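Drenness Cutting Mat, Green

Sold by Ustine
Price: $29
In stock

The Drenness is a self-healing cutting mat for a craft table, a workbench or a small desk. The surface is green and printed with a grid of thin white and light-green lines. Diagonal lines mark the common angles, and there are shapes to cut around or trace, including a large hexagon and a row of small circles. The mat lies flat on its own weight and does not need to be taped or clamped.

The green is dark enough to show paper, card and light fabric clearly. For black felt or other dark material, mark your line with chalk or a white pencil first and use the grid for the outer edges only.
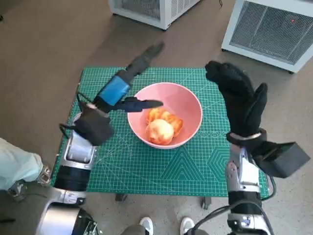

The mat works on a small table as long as the top is level and supports the whole sheet. A corner left hanging over an edge will start to bend after a few weeks, and it is hard to get it flat again. If your table is too small, put a board under the mat.

What it is made of

There are 2 outer layers of soft vinyl with a firmer sheet between them. The blade goes into the top layer and the cut closes when the blade comes out. The firm sheet stops the blade from going through to the table under normal hand pressure. Expect up to 2,000 light cuts on one line before it begins to feel rough. Heavy cuts in leather or thick card wear the surface faster.

Blades

Use a craft knife or a rotary cutter with a sharp blade. A dull blade drags and lifts small crumbs of vinyl out of the surface, and those spots do not close. Hold the knife close to upright. A blade held very low shaves the mat. 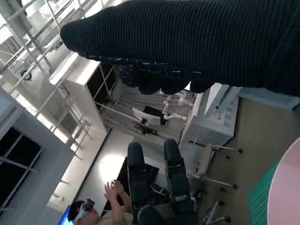
Keep a steel ruler with the mat if you cut long strips. A plastic ruler is fine for marking, but the knife will nick it sooner or later. Our own Roy ruler has a cork back and stays put on vinyl. It is sold separately.

Kitchen use

We get asked if the mat can be used as a chopping board. Please do not cut food directly on it. The vinyl is not food grade, juice gets into old cuts, and it cannot be washed hot enough. A bowl or a plate can stand on it. Wipe up fruit juice, oil and coffee the same day, particularly on the printed side, where they can leave a stain.

Cleaning and storage

Cold or lukewarm water, a drop of dish soap and a soft cloth. Wipe along the grid lines and then across them to get lint out. Dry it lying down. Do not use acetone or anything with bleach in it. A plain white eraser takes off most pencil marks. 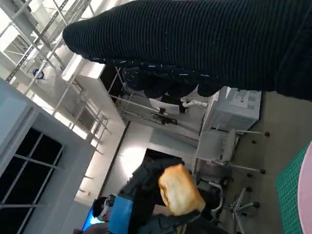 Store the mat flat or hang it from two clips along the long side. Do not roll it. Keep it out of direct sun and away from radiators, and do not leave it in a parked car in warm weather. Heat warps the middle layer, and a warped mat cannot be exchanged.

A new mat may have a light vinyl smell when the sleeve is opened. Leave it out overnight and it will mostly be gone. If it arrives with a slight curve from shipping, lay it face down under a few heavy books until morning. 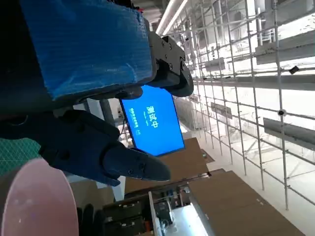
Shipping and returns

Mats ship flat in a stiff carton through Bramex. Please check the corners before you sign for the parcel, and tell us within a week if one is crushed. An unused mat can be returned in the same carton. The mat has a 2-year warranty against the layers coming apart. Cuts, stains and heat damage are not covered.

Also from Ustine

Roy steel ruler, cork back
Drenness cutting mat, gray (back in April)
Replacement blades for craft knives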